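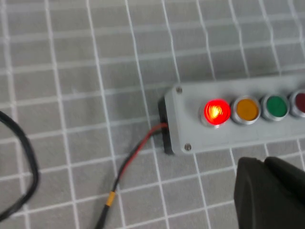

Grey mat, white grid.

Up at first light and I've finally started the quilt! All winter I've been hoarding scraps in the hall cupboard, and this morning I tipped the lot out on the bed and began sorting by colour. The blues won easily. I want 300 squares in the finished thing, in a pattern I'm calling Peremlow after the street where we had our first flat, all hills and crooked fences.

Cut 90 before lunch. My hand is sore and I don't care one bit. The old green curtains have come up beautifully – much softer than I remembered – and they sit so well beside the mustard corduroy that I laid the two together and just stood there grinning at them.

Walked down to Grevirard in the afternoon for thread. They had the good cotton on the bottom shelf, 3,000 metres to a cone, and I bought one in cream and one in a dark plum I have no plan for at all (it'll find a home). Also a packet of 20 pins with flat heads, so I can iron over them. Came home the long way past the creek. Wattle everywhere, and the whole path smelled of honey.

Soup for tea, then sewed the first two rows at the kitchen table with the radio going. One seam is wobbly and I'm leaving it. The corners of the second row met so neatly that I turned it over three times to look at the back!

Tomorrow the reds. Must wash the tablecloth scraps first in case they run.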